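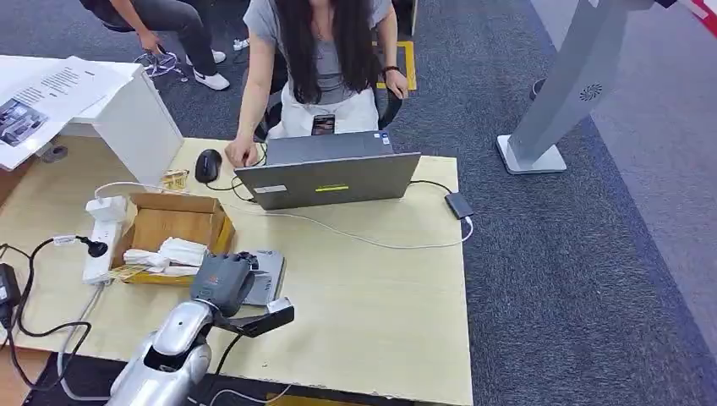

Bike Registration and Trackers: Frequently Asked Questions

We get the same questions every spring, when people in Grindanham buy a bike and start to worry about losing it. These answers cover the Andico registration sticker, the Fledero tracker, and a few things that get sold alongside them.

Does registering my bike stop it from being stolen?

No. A sticker on the seat tube doesn't slow down a person with an angle grinder. The Andico leaflet says that registered bikes are "less attractive to thieves," and we asked what that was based on. We were sent a second copy of the leaflet.

So should I bother?

Probably, if it's free where you are. The one thing a registry does well is match a found bike to a person. If your bike turns up in a hedge, the serial number is how anyone will know to call you. You can get most of that benefit by writing the number down and keeping it somewhere other than the garage.

Where is the serial number?

Usually stamped under the bottom bracket, where the cranks go through the frame. On some bikes it's on the head tube or near the rear wheel. Turn the bike over, wipe off the dirt, and take a picture. Check it against your receipt too. Shops get these wrong more often than you'd like, and a registry entry with one bad digit is worth nothing.

Is the paid Andico plan any better than the free one?

We can't see how. The paid plan adds a bigger sticker, a "priority alert" and a certificate you print yourself. The alert goes to other members. We asked how many members there are in Grindanham and got no number back.
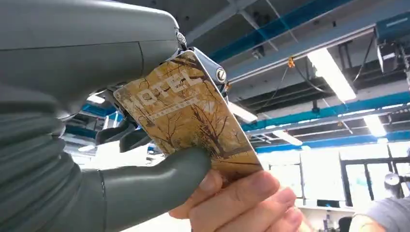

Dana Mokgethi
Parking and Security Editor

Do trackers work?

Sometimes. I ran a Fledero on my commuter bike for 4 months, mostly to find out whether the claims on the box held up. It was good at telling me where the bike was when I already knew. Parked outside, it updated every few minutes. In the basement garage at work it went silent until I rode out again, and a basement is a pretty likely place for a stolen bike to end up.

How long does the battery last?

The box says 18 weeks. Mine needed charging after 3. I had the updates turned up to the most frequent setting, so in fairness that's the worst case, but it's also the setting you'd want if you cared where the bike was.

Will the police go and get my bike if I have its location?

Don't count on it. A dot on a map often covers a whole apartment building, and an officer can't knock on every door because of your phone. Report the theft, get a report number, and pass along what you have. Please don't go there yourself.

Does my insurance require any of this?

Some policies ask for proof of purchase and a lock from an approved list. I haven't seen one that asks for a tracker, though a few hint at a discount. Get the discount in writing before you buy anything. My own insurer told me by phone that there was one, and then couldn't find it on the renewal.

What about a marking kit?

Etching and invisible ink kits run into the same trouble as stickers. They help only if somebody looks. I've asked at over 4 used bike shops whether they check for ink under a UV lamp, and one of them owned a lamp.
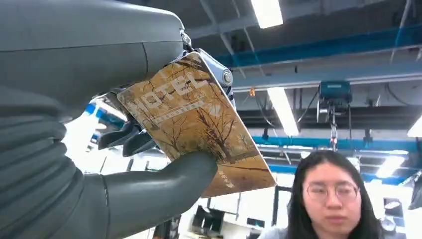
The lamp had no batteries in it. If you want a mark that people will notice, a postal code on a strip of paper inside the handlebar or the seat post costs nothing and will still be there after a respray.

What would you spend the money on?

A better lock, and a second one of a different kind. Lock through the frame and the back wheel to something that's bolted down, and give the rack a hard shake first. Several around Grindanham station move when you lean on them.

Can I sell or give away a registered bike?

Yes, but transfer the record first. Andico's transfer form is under Account, then Settings, then Other. The new owner has to accept by email, and the link expires overnight.

Do any of these companies pay you?

No. Fledero offered a free second unit after my first write-up. I said no and they stopped answering my battery questions.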